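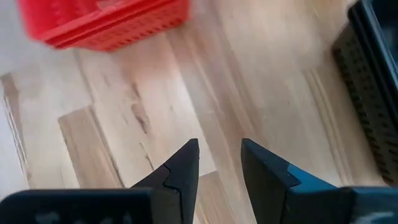
Runel Archive of Live Art
Progress report to the Hollmann Fund
Second report, covering the period to May 12, 2025
Prepared by Traian Matei, project lead

1. Where we are

This report follows the one sent in the autumn and uses the same headings where they still make sense. The grant pays for the cataloguing, copying and public release of the papers and recordings of the Davia company, who made performances in theatres, shops and open-air sites between the late sixties and the early eighties. It also pays for a season of restaged work at Vestholm and for the small book that goes with it.

Cataloguing is slightly ahead of the plan. Copying of tape is behind. The restaging has moved from planning into rehearsal, and the book has a full draft of all but one chapter. We do not need more money, but we are asking for one change to the way the remaining money is divided (section 6).

2. Cataloguing

The paper part of the collection came to us in a poor order. Scripts, letters, invoices and posters had been packed together by year, and often by the wrong year. We decided early on to keep a note of the order in which things arrived, then to describe each item on its own and link it to a named performance where there was good evidence for the link.

The full count of the paper items is now 2691. Of these, 2270 have a finished catalogue entry. The rest are nearly all letters, which take longer because they have to be read for personal details before they can go online.

Dating remains the main difficulty. The company seldom put a year on its handbills, and it reused printed stock, so that a poster for one show might have the title of another pasted over it. Where we can't be sure of a date we give a range and say what it rests on. Two of the performances listed in our first report as separate pieces are now thought to be the same piece under different titles. The entries have been merged, with both titles kept as search terms.

The most useful find of the period was a set of prompt sheets for the department store piece, in which performers posed as customers and slowly returned goods that had never been sold there. Earlier writers have treated this as a loosely improvised event. The sheets show timings to the half minute, entrances by floor, and a list of replies to be given to staff. They will be quoted at length in the book.

3. Sound and film

The audio tapes are with an outside copying service. The first batch came back in good condition and has been checked against the boxes. The second batch was held up because several reels had become sticky and needed treatment before they could be played. We have been told to expect them in June. If they come back then, the listening copies can still be ready for the opening at Vestholm, though without full written summaries.

The film is a smaller job and is finished. There is less of it than the labels suggested. Some cans held offcuts, and one held a family holiday, which has been returned to the depositor. What remains includes most of the harbour piece, shot from one position and without sound. We have matched part of it to an audio tape from the same afternoon, but the match isn't good enough to present the two as a single recording and we will show them separately.

4. Restaging at Vestholm

Six performers have been engaged and began work in the spring. They are restaging two pieces: the queue piece, in which people wait in line for a door that is opened to let out the person at the back, and the long recital, in which a speech of thanks is read until the last listener leaves.

We had some discussion about how close to keep to the originals. The surviving members of the company didn't agree among themselves. Our approach has been to follow the written instructions where they exist and to make no attempt to copy clothes, voices or manner from the photographs. The programme note will say which parts come from documents and which were worked out in rehearsal.

The queue piece depends on the public not being told too much. The venue, quite reasonably, wants visitors to know what they have bought a ticket for. We have settled on a short notice at the entrance saying that a performance may be taking place in any part of the building and that anyone may step out of it at any time. Front-of-house staff will have a fuller sheet. Access has been looked at again as well — the first layout had people standing for longer than was fair, and seats will now be set along the line.

The long recital has no fixed length. The venue closes at a set hour, so the reader will stop then if anyone is still in the room. This is a change from the original and will be described as one.

5. The book

The book will have nine chapters. Eight are in draft and have been read by our outside reader, whose main request was for less on the founding of the company and more on the people who took part for a single show and were never credited. We have accepted this. The missing chapter, on the company's dealings with newspapers, is waiting for permission to quote from letters. Permission has been given by one estate and we have written a second time to the other.

Picture permissions are further on. Most of the photographers have been traced and have agreed to a standard fee.

6. Money

Spending is in line with the budget as a whole. There is an underspend on travel, as more interviews than planned have been done by telephone, and an overspend on tape treatment for the reasons given in section 3. We ask the Fund's agreement to move the travel underspend across to cover it. A revised table has been sent with this report.

7. Next period

Finish the letters. Receive and check the second batch of tapes. Open the season at Vestholm and keep a written record of each performance, including how many people left the queue and at what point. Deliver the full text of the book to the copy editor. The third report will be sent once the season has closed.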